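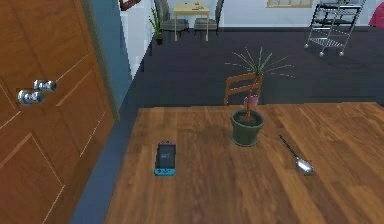 When does an episode have to be thrown out of the set?

When the arm goes over the contact force limit, when the reset check fails, or when the instruction text doesn't match the goal state saved with it. Everything else stays in, including failed attempts.

# Gurnix household tabletop rules

These are the rules for adding simulated episodes to Gurnix. They apply to the Tererthorpe and Wundby room sets.

## Before recording

- Load the room from its saved seed. Don't move furniture by hand.
- Let objects settle for 2 seconds before the first action.
- Use object names from `names.txt`. If an object is missing, such as a spoon or a game console, add it there first.
- Write the instruction before the run, in plain words, with one goal per episode.

## During recording

- Contact force on any object stays under 200 N. The logger marks anything higher.
- No teleporting the gripper between waypoints.
- Doors and fixed furniture count as obstacles unless the instruction names them.

## After recording

Each task needs at least five successful episodes before it is merged. Label failures `fail` and leave the length alone. Two people review every new task, and the person who recorded it can't be one of them.

Real-arm runs follow the Onsri lab safety sheet, kept in a separate repo. Nothing in this file replaces it.

## Known gaps

Soft plants are modeled as rigid bodies. Leaf contact readings should not be used for scoring. A fix is planned for August.

Contact: Anca Stanciu, Gurnix maintainer | © Gurnix project | Back to top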